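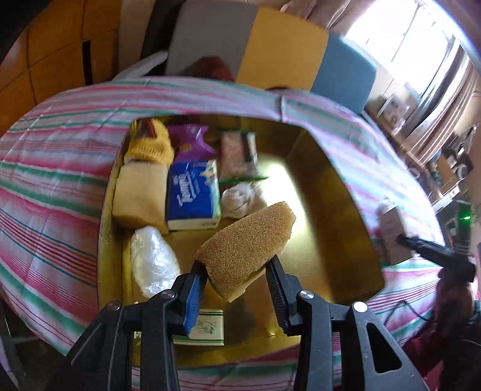
4 min read

Writing a life story for someone you've lost: your questions

Updated September 1, 2021

We get a lot of letters at the Kellcombe Remembrance Pages, and most of them ask the same handful of things. Tharindu Kodikara and Laine Baranauskienė, who edit the pages between them, have put their answers together here. We love this work and we love reading what you send, so please don't be shy!

Do I have to be a good writer?

Not at all. Some of the best pieces we've ever printed came in as a few lines on the back of a card. If you can tell a neighbour what your mum was like, you can write it down. Spelling, commas and dates in the wrong order are our job, and we're happy doing it.

What's the difference between a death notice and a life story?

A notice is short and gives the facts: the name, the date, where the funeral is and where any donations should go. We can print one in as few as 100 words. A life story is the longer piece, up to 2,000 words, and it can appear weeks or even years afterwards. Plenty of families do both. The notice has to be quick, but the life story can wait until you've slept.

Where on earth do I start?

Anywhere except the beginning, if the beginning is putting you off. Fatos Đorđević sent us a piece on his father that opened with the old man arguing with a bus driver over a rolled-up carpet, and only got round to where he was born in the fourth paragraph. It was wonderful, and we didn't move a thing. You could start with a job, a saying, a meal they always cooked, the first thing people noticed when they walked into a room.

Which facts should I check before sending?

Full name (and any earlier surname), the year and place of birth, the date of death, and the names of close family. Please check how every name is spelt, accents and all. Ask a second person to read it too. Cousins are brilliant at this, and so are old workmates, who will know whether it was Grallden where she did her training or Manolakis. We once had both firms in the same piece and neither in the right decade.

Who should be listed as family?

Whoever the person would have counted. We have no set order and no rule on stepchildren, partners, former partners or lifelong friends. If there's a disagreement at home, agree the list before you send it to us, as we can't pick sides.

Can I be funny?

Oh, please do. Debashish Uddin's tribute to his aunt had a long passage on her driving and we still get asked for copies of it. One gentle test is whether you'd have told the story with the person sitting there.

What about the hard bits?

You can leave them out, or mention them in a plain sentence and carry on. Illness, divorce, money troubles, a falling-out that never got mended: all of these have appeared on the pages. You don't need to give a cause of death. A good many people don't, and readers don't mind.

Can I send photographs?

Yes, up to 5 for a life story and one for a notice. Phone pictures of old prints are fine as long as they're sharp. Write who is in each one, left to right, and the year if you know it. Tell us if somebody else took the picture so we can ask them.

How do I send it in?

Use the form on the site, post it, or bring it to the desk at Culleo House during opening hours. Handwritten pages are welcome. If you'd like to talk it through first, ask for Prasanna Akanda, who takes down a good number of stories over the phone. Have a cup of tea ready, because those calls can go on a bit (in the nicest way).

Will you change what I've written?

We fix slips and trim if it runs over. Anything bigger comes back to you before it goes up, and you get 3 days to read the final version. If you need longer, say so and we'll hold it.

Is there a charge?

Life stories are free. Notices carry a small fee, shown on the form, and we drop it for anyone who asks.

Can I write about somebody who died a long time ago?

Yes, and we'd be thrilled to have more of these. Each February we run a set of pieces on people who never had anything printed at the time: grandparents, lodgers, teachers, a lollipop lady whose whole street wrote in. Send them at any time of year and tell us if you'd like yours kept for that set.

Can I add something later?

Of course. Write to us with the name and the new part. We'll add it underneath with your initials, unless you'd prefer it worked into the main text.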